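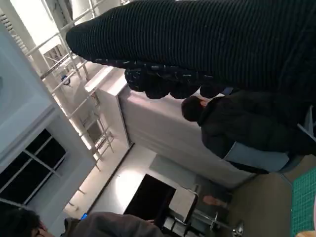

The grant money came through in June and I have until the end of the budget year to spend it, so most of this month has gone to spreadsheets. I said I would write down how we decide what to buy, mostly so I can find it again next year.

We started with what breaks. Fingertips go first. We run the Druvel grippers on soft objects, bread and other baked goods for the most part, and the tips wear down on the mats faster than the catalog says they should. I had budgeted one spare set per arm. Going by our repair log it should have been 4. That line is fixed now, and it hurt less than I expected.

Cables were second. Wrist camera cables fail at the connector, and a bad one can eat an afternoon before anyone suspects it. I moved $200 out of the furniture line to keep a drawer full of them.

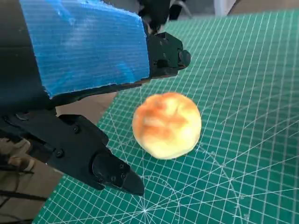 Lukumay wrote back after I sent the draft list around and asked why there was no line for padding and tape. Fair point, I had been paying for that out of petty cash. Lukumay also thinks we should price a second table before a second arm, on the grounds that two people can set up objects on one table while the arm works on the other. I ran the hours and agree. The second arm goes to next year's list.

The mats are cheap and I keep forgetting them. The gridded kind is worth having because you can put an object back on the same square for the next trial without measuring. We cut ours up at the edges and spill on them, so I put down enough to replace every mat once.

The big question was the controller. Jenness quoted us a new unit with a service plan, and Gruvness offered a refurbished one with no plan for $1003 less. I went back and forth for nearly a week. What settled it was shipping time on repairs. If the refurbished unit dies in the fall we lose the fall, and there is no line in any budget for that. We are going with the new one, and I asked Jenness to split the service plan into its own invoice, as it has to come out of a different account.

Things I left off: the better chairs, a label printer, a second monitor for the logging station. The bread itself is on the list under consumables at $80 a month. Purchasing has already sent one email about it. I replied with the protocol and the number of trials we run on each bun, and have not heard back.

Still to do: get the table quotes in writing, find out if the cable order can go on the same form as the fingertips, and check whether the mats need a bid. I don't think they do.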